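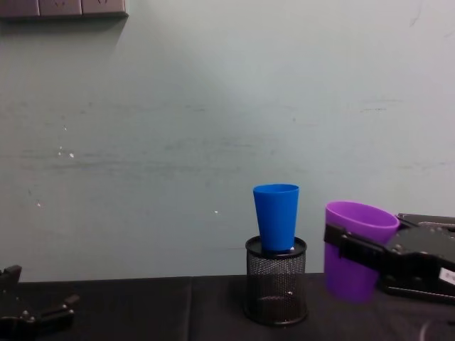

# The mesh pen holder question

I have owned, by my reckoning, more desk organisers than desks. The black wire mesh pen holder is the only one still in service, and at the moment it has a blue plastic cup in it and no pens worth mentioning. I'd like to talk about how a sensible adult gets to that point.

It started in July, when my sister-in-law Riet Van Loon lent me a book called The Fistcombe Desk. She'd read it over the holidays and come back a changed woman, or at least a woman with a label maker. The Fistcombe idea is that everything on a work surface should live inside something else. Pens live in a pen holder. Clips live in a clip dish. The pen holder and the clip dish then live on a tray, and the tray has a "home position", which you are meant to mark. With what, I wondered. The book says a small piece of tape. So now you have tape on your desk, and the tape needs somewhere to live too.

I was doubtful from the first chapter, but I gave it a month. I'm stubborn like that. If I'm going to grumble about something I prefer to have paid for it first.

## What I bought

Onwood had the mesh range on special, so I went there. For anyone who hasn't been to the one in Grolarcombe, it's the big shed out past the tyre place, and everything you came for is at the back behind the garden chairs. I got the round pen holder, the letter rack, the little three-drawer thing and a set of coloured plastic cups from the picnic aisle. The cups were my own idea. The proper Fistcombe inserts are made by Verstraete and cost $20 each, which struck me as a lot for a tube with a hole in one end. A plastic cup is also a tube with a hole in one end. It tapers, admittedly.

Riet was quite put out about the cups. She said the inserts are sized to fit. I said a cup is sized to fit whatever you push it into until it stops, and that's how the blue one went in: the narrow end drops below the rim, it jams at a certain point, and most of it sticks up over the top. It looks a bit daft. It is also very stable, much more so than the holder was with pens in it, when everything leaned to one side and the scissors (heavy end up, always) had their own ideas about gravity.

## The problem with mesh

My complaint about mesh is simple. It's a material for people who don't own anything small. Fine-tipped pencils poke through it. Drawing pins find their way down to the bottom and sit there in the corner where the side meets the base, and you can see them perfectly well and cannot get them out with a finger. Dust goes in and stays. The ads always show it brand new with four matching pencils, and I'd like to see one of those photos taken again after a winter beside a heater vent.

What the cup does is line it. Small stuff goes in the cup, the cup lifts out, you tip it over the bin or into your hand, and back it goes. I can rinse it under the tap. I have never once rinsed a mesh pen holder and felt good about the result, they hold water in the seam at the bottom and leave a ring on whatever you stand them on.

So I'll give the method that much. Things inside other things, fine. I just don't see why the second thing has to cost more than the first.

## The table cover

The black surface came next, and I was even more sceptical about this one. Chapter four says a dark desk "rests the eye". My eye was not tired. But the tabletop underneath has a coffee history I'd rather not go into, so I went along with it.

Mixed feelings, a few months in. It's quiet, and I do like that. Put a plastic cup down on bare wood and it clacks, put it down on the cover and you hear nothing. Bright things show up well against it too, and I've stopped losing the purple cup, which used to vanish behind the monitor at the old place for days at a time. Against that, it never lies completely flat. There are always a few wrinkles. I've tried smoothing it from the middle outwards, as instructed, and from one side to the other, as not instructed, and the wrinkles simply move house. It also shows every crumb of toast, and if you think you don't eat toast at your desk, a black cover will correct you.

The seam annoys me as well. It runs up and down a little left of the middle, so it's never where you'd choose. Write across it with a ballpoint and the pen dips. I've learned to keep the paper to the right.

## The wall, since someone will ask

The last time I put a photo of this room on the blog, a reader wrote to tell me the wall needed painting. It does have scuffs. They're horizontal, at the height where things get dragged along it, and there are a few white specks I've stopped noticing. The colour is a pale grey-green that the tin called something to do with lichen.

The Fistcombe book has a whole section on walls. It wants you to hang a pegboard. I've had a pegboard. What I had, to be fair to it, was a very tidy display of things I never used at eye level, and the things I did use in a heap underneath. Also it would have to go under the power outlets, and then every cord hangs down in front of the pegs. A bare scuffed wall asks nothing of me and I intend to leave it that way until the other rooms are done.

## What survived the month

The letter rack went to the op shop. It held letters, and I get maybe one a fortnight, and then it held catalogues, and it became a machine for keeping catalogues.

The three-drawer thing went to Griet Van der Linden down the road, who keeps seed packets in it and is very happy. The drawers stick in humid weather. I told her so at the time.

The tape marks came up after nine days. I kept putting the tray down beside the tape, on purpose, by the end.

The mesh holder stayed, and the cups stayed. The blue one does the lining job. The purple one moves around: rubber bands one week, dice when the kids are over, nothing at all quite often. I've been told this is a failure of the system, as every container should have one category and keep it. I think a container that only ever does one job is mostly standing around. A picnic cup has had a go at being a vase in this house, and a paint pot, and the thing you catch a huntsman under (with a postcard, and a steady hand, and someone else's nerves).

The total came to a bit over $50, and I got two useful things out of it. Riet still believes in the home positions and her desk does look lovely. She also does most of her work at the kitchen table — I've seen her.

If you were thinking of doing the full Fistcombe, borrow the book, skip chapter four unless you have coffee stains, and try a cup from your own cupboard in whatever holder you've already got. Push it down gently. If it wobbles, try a fatter cup.

Next time I'm having a go at cable boxes, about which I have doubts already.

Search this blog
Search
Go

Comments (5)

Skye Menzies
I did the mesh range years ago and you're right about the drawing pins. There's one in mine that moved interstate with us. Going to try the cup tonight.

Els De Smet
Not convinced. Doesn't the cup stick up too far to get at the short pencils? I cut mine down with kitchen scissors and then had a sharp edge, so I wouldn't recommend that either.

Reply from the author
It does stick up, yes. Short pencils get tipped out. I don't own many short pencils, I lose them while they're still long.

Willy Leemans
The Verstraete inserts are good, I've had a set for ages and they don't rattle. But I did get them at a garage sale so I can't speak for the price.

Riet Van Loon
I was at the kitchen table ONCE. And I'd like my book back.

Older posts
I timed myself looking for the stapler
402 buttons in a biscuit tin, sorted
Do drawer dividers divide anything?
The 1,000-piece jigsaw and where to put it at dinner
Onwood shelving, one year on
A lamp with too many settings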